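Home Notebook Tools About

2 min read

Friday, after lunch

Grasp segmenter finally behaves! The old one cut an episode whenever jaw width stopped changing, so every hesitation over a bottle became its own "grasp." I swapped in a two-state filter that looks at jaw width and wrist speed together, and reran it on the Seltside batch. 1891 segments, and the boundaries look so much cleaner in the viewer – I scrolled for far too long just enjoying them.

Upright bottles are the easy case. Width settles, the pads hold, the label stays put in view and the tracker has plenty to lock onto.
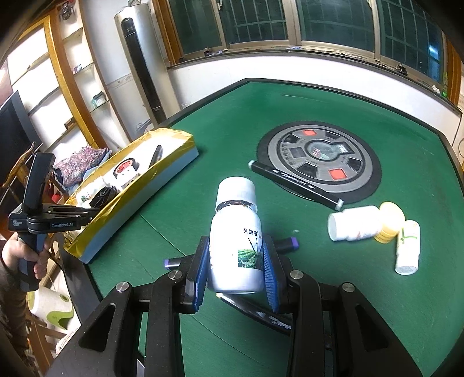
The pose side is where I want to dig next. Green felt gives the visual odometry almost nothing, so it leans on whatever is lying about on the table, and when one of those things gets picked up the map goes with it. Rajitha Khan suggested masking everything between the jaws before feature extraction. Tried it with a crude fixed polygon and drift dropped right away. Lovely idea, ten lines of code.

Still open:
- two-handed episodes, left and right clocks disagree by 2 frames
- polygon should follow jaw width
- push the filter to the Brusbridge branch before July

Comments (2)

Wijesinghe: Does the mask hurt when the jaws are wide open?

Rajitha Khan: A bit, yes. Scale it with width and you get those features back.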